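Tovoritz Rack and Tray Set: data card

Version 7. Maintained by Heike Reinholz. Corrections go to Dede Sarpong.

Summary

Tovoritz Rack and Tray is a set of short recordings of one table-clearing activity. Small household supplies are moved between a dish rack, a cardboard tray and the table. The set holds 3000 recordings, each with a one-line written instruction and a start and end label. Median length is roughly 15 seconds.

Table and backdrop

The work surface is dark and stands against a plain painted wall. The rack is black with evenly spaced metal rods. A clear plastic box with a lid is kept near the wall, behind the rack. It is fixed stock and is never the target of an instruction.

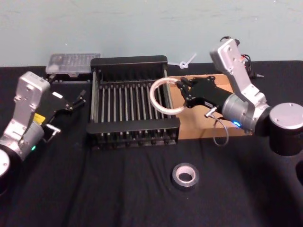 Objects

rack: dish rack, black, open top. Instructions may say "rack", "dish rack" or "drainer". All three map to the same label.

tray: shallow cardboard tray, open. Not present in every recording. Check the field tray_present before filtering on it.

tape: one or two rolls. A roll may lie flat or stand on its edge between the rods. Both count as "in rack".

tie: white cable tie, closed into a loop. Labeled as background unless the instruction names it.

box: clear storage box, see above. The contents are not labeled.

Placement rules

An object is "in" the rack when its full weight is carried by the rods or the floor of the rack. An object leaning on the outside of a rail is "on table". 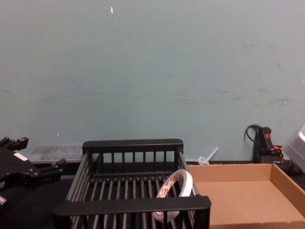 An object that touches both the rack and the tray takes the label of whichever one carries it. Where two annotators disagreed, the recording was sent to a third and the majority label was kept. The original labels are in the folder votes.

Wall marks are left as they are. Do not use them as alignment points, as the table was shifted twice in May and the offsets were not logged.

File layout

clips/ recordings
text/ instructions, one per line
labels/ start and end state per object
votes/ raw annotator labels
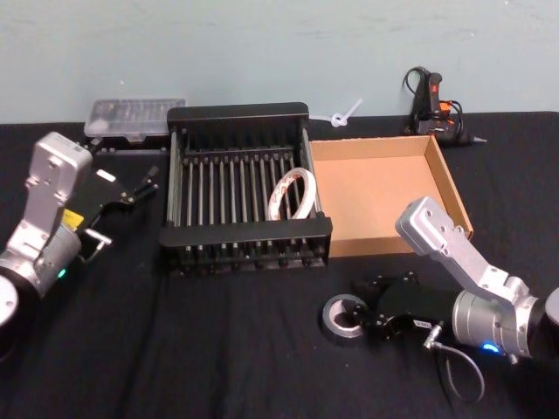
Novovari Household Objects Group | Annotation and Release

Known issues

Recordings made before version 2 use "bin" for the tray. The mapping is in labels/aliases.txt.

The rods are thin and reflective. Outlines drawn around the tape often include part of a rod. Treat tape outlines as approximate.

An empty tray and a missing tray were merged in the Aitken export. Use the Utero export if the difference matters.
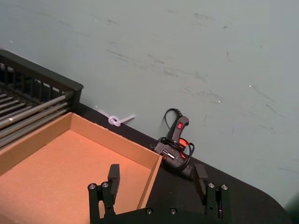 Dede Sarpong: The alias file still misses the plural "bins". I count 15 instructions that fall through to "unknown". Please add it before the next version, and state in the placement rules that a loop hanging from a rail is "on rack", as the current wording covers only leaning objects.

Both changes are accepted for version 8. Until then, filter out "unknown" when loading the labels.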